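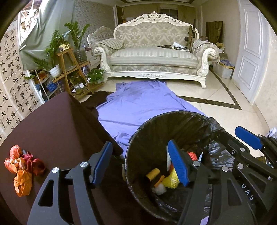 Thread: Handheld grippers for the clearing task, does the wrist view alone carry the policy?
Board: Learning from demonstration / Methods

pesut_nm
I would like to ask for opinions on a result which we do not fully understand. In the Pesutlow project we collect demonstrations in ordinary homes with two handheld grippers, one in each hand, each with its own camera. The task is to clear a table and put the waste into a bin. We train one policy on both wrist views, without any camera for the whole room.

Our first test compared two ways of giving the demonstrations. In the first way, the person works at natural speed. In the second way, the person makes a short pause with open fingers above the bin before each release. We used 100 demonstrations for each way, in the same homes. The policy from the paused set missed the bin less often, but it also became stuck above the bin much more often. It stays there with open fingers and does not go back to the table. Has anybody else seen this?
Nadja Moser

ukine
Yes, we had the same with a drawer task. The pause is poison for a policy with a short history. If the observation does not change, the best prediction is to stay. We removed all the steps where the hand moved less than a small threshold, and the sticking was nearly gone.

pesut_nm
Thank you, I was afraid of this answer. Our problem with removing the still steps is that the careful part of the motion is also slow. When the person approaches a thin plastic bag, the hand almost stops, and I do not want to lose these steps. I attach one view from the table side, so that you see which kind of object I mean.
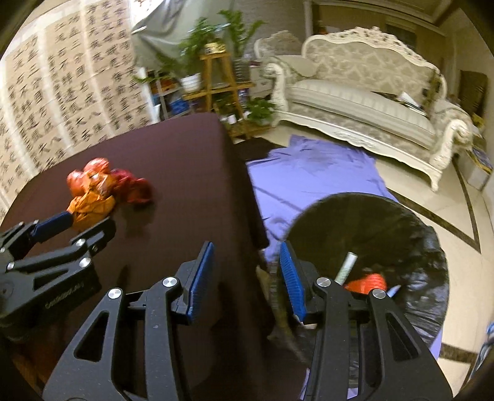 View from one gripper, with the other one at the orange bag on the table and the lined bin to the right.

ammann
With bags like these I would not filter by hand speed only. Use the finger opening together with the speed. If the fingers are open and the hand is still and the next grasp is far in the future, you can cut. If a grasp is near, you keep everything. It is some 9 lines of code.

Another thing: the bin has a black liner and the fingers are black too. Are you sure that the policy knows where the rim is?

pesut_nm
No, I am not sure. The blue pads are easy to find in the image, but the rim is difficult also for me when I look at the small training images. We reduce the resolution quite strongly.

zevesness
I disagree a little with the direction of this thread. You are all repairing the data, but the question was about the wrist view. When the hand is above the bin, can the policy know if there is still something on the table? Only if the other camera looks there. In a single-hand setup this would be a memory problem and no filter would help. Here you have a second view, so first I would check how often it includes the table in the moments when the robot is stuck.

ukine
Fair, but in our drawer task everything was visible at all times and we still had the sticking. So visibility cannot be the only reason.

zevesness
I did not say the only reason. I said check it first, it costs one afternoon.

Domenica Z.
I work with Nadja on the data side, so I can add something here. I went through the recordings again after reading this. It depends very much on the person. Some people keep the second hand near the table while the first one is at the bin, and other people bring both hands over the bin together. We gave no instruction about this, and now I think we should have. In the paused set there are more people of the second kind, which means our comparison is not clean. I am sorry that I did not notice it before the training.
Domenica Zürcher

ammann
Then the result says very little about the pause, or? Two things changed at the same time.

pesut_nm
Correct, and I should write it in the first post. I still believe that the pause has an effect, because the sticking happens also in homes where the hands were separated. But I cannot give it a size.

Our plan is now to repeat both sets with the same people and with one written rule for the second hand. In addition we will try the filter of ammann on the old data, since this needs no new recording. I hope to have the numbers in February.

ukine
Please also report the misses after filtering. In our case the sticking went down but the drops beside the target went a bit up, and I never found out why.

zevesness
And please keep the natural speed set without a filter as the baseline. People forget this one.

pesut_nm
Both noted. I will write again in this thread when the first training is finished.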